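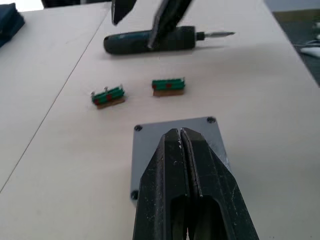 Grey plate and the two small green parts on the table

Enham Community Help
Small enclosures, wiring and fixings
Question 1128
Print this page | E-mail this page

Lid on small grey enclosure rocks on one corner and the screws feel different from each other

I am closing up a batch of small Pudard enclosures, grey plastic, nearly cube-shaped, with a flat lid held by a screw at each corner. Each box takes a small terminal block and a short lead. The screws are 3 mm, self-tapping, going into plain plastic posts in the base.

With the lid laid on and no screws in, most of the boxes sit flat. A few rock across one diagonal. If I ignore it and drive the screws, the last one goes tight well before its head reaches the lid, and the opposite corner then lifts slightly. On one box the last screw kept turning and never went tight at all, so I assume the post has stripped.

I have tried the following:

- Swapping lids between boxes. The rocking sometimes follows the lid and sometimes stays with the base.
- Turning the lid through half a turn. Helps on some boxes.
- A lower clutch setting on the screwdriver, a small Whitelaw electric one. The screws then stop short on the good boxes too.

The lid carries a bit of red tape at one edge as a marker. I inherited the parts with the tape already on and there is no note of what it lines up with. The supplier's sheet gives outside dimensions and nothing about orientation or tightening.

Is there a correct way round for these lids, and is there a recommended order for the screws? I would also like to know whether the stripped box can be saved.

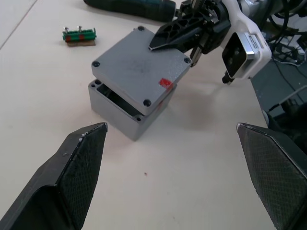
Reply from Gilmar Cordeiro (marked as helpful)

You have more than one fault here and they should be separated before you change the clutch setting again.

Orientation. A lid like this looks symmetrical and often is not. The hole pattern may be out of square by a small amount, and there is usually a shallow lip underneath that fits the rim of the base better one way than the other. If half a turn cures the rocking on some boxes, treat the lid as handed. Find the way round that sits flat on a known good base and keep to it. Red tape near one edge of the lid is adequate as a marker provided the base has a matching one. Put a pencil tick on the outside wall of each base, on the side where the tape should end up, and pair them before any screw goes in.

Seating. Before fitting the lid, look at the rim and the tops of the posts. Moulding flash on one post is enough to make the lid rock across the diagonal. Remove it with a sharp blade held flat. Do not file it, as the dust goes into the hole and packs at the bottom, and the screw then goes tight early. That is one of the symptoms you describe.

Check the inside as well. A lead lying across the rim will lift a corner, and so will a terminal block that is not down on its mounting strip. Press the lid with one finger at each corner in turn. It should not move or click at any of them. If it springs back, something is under it.

Only when the lid sits flat by itself should you think about the driver.

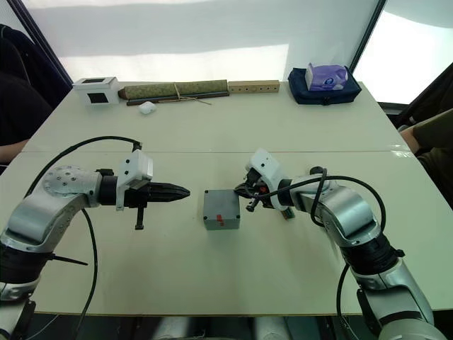 Screw order and clutch setting (same author)

Start all four screws before tightening any of them. Place each screw, turn it backwards until it drops into the thread, then forwards a couple of turns. The backwards turn matters on any box that has been opened before. Without it the screw cuts a second thread across the first and the post is finished after a few cycles.

Then:

1. Run the first screw down until the head is just clear of the lid.
2. Do the same at the diagonally opposite corner.
3. Repeat for the remaining pair.
4. Bring all of them to touch the lid in the same order.
5. Final tightening, same order again, on the clutch.

For the clutch, take a scrap base and increase the setting until a screw seats fully, then go one step higher. Run that screw in and out several times on the scrap. If the post survives, use the setting. I run mine at 200 rpm, which is slow enough to feel the head land. A fast driver will carry past the clutch point on a small screw in soft plastic.

If your screws stop short on good boxes at the low setting, the setting is too low for cutting a new thread. It may still be right for refitting a lid. Keep two settings and write them on the bench.
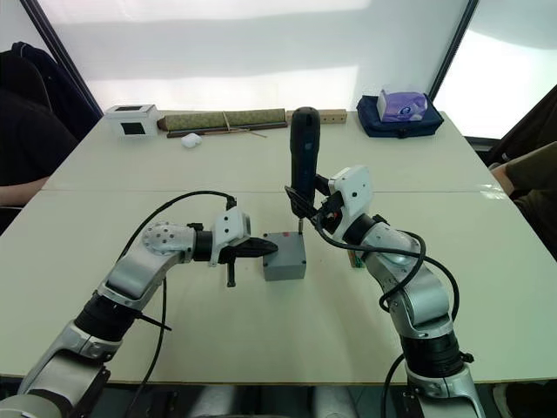

Holding the work is the part most people leave out, and it accounts for a good share of crooked screws. A box this small will turn under the bit as soon as the thread begins to bite. It needs support from the side, low enough not to push the lid across, and the driver must be square to the lid. The arrangement shown is the one to copy: the box is held from the left, the screwdriver stands upright with its handle towards the back of the table, and the bit comes down near a corner of the top. If the bit leans, the screw will follow it and cut into one wall of the post. Move the box round for each corner if reaching across would make you tilt the driver. A strip of thin rubber under the box is worth trying if your table top is smooth.

On the stripped box: yes, it can normally be saved. Options in order of preference are a slightly longer screw of the same diameter, if the post is deep enough; a sliver of matching plastic glued into the hole and left overnight before driving; or the next size up, which risks splitting the post. Do not use superglue with the screw in place.

Reply from a member at Wanville

We had the same trouble with a different make. Ours was the screws. Two lengths had got mixed in one tray and the long ones were hitting the bottom of the post. Worth putting a few side by side before you do anything else.

Didn't know about the backwards turn, will try it.

Reply from a member

Just use a bit of sealant round the rim and stop worrying about the screws. It holds the lid down and keeps damp out.

Comment from Gilmar Cordeiro on the reply above

I would avoid this where there is a terminal block inside. The lid has to come off again to reach the terminals, and some sealants give off acetic acid while curing, which is bad for bare metal parts. If damp is a concern use a foam gasket and allow for its thickness when choosing the screws.

Follow-up from the original poster

Flash on the posts in most cases. One base had a flake of something at the bottom of a hole. Lids are now marked and paired. The Wanville point was also partly right, there were 5 long screws in the tray. Stripped box repaired with a plastic sliver and holding so far, although I have not had it open again.

Still no idea what the red tape was originally for.

This site uses cookies to remember your login and display settings. By continuing to browse you accept their use.

Contact Enham Community Help | Copyright Enham Community Help and contributors | Back to top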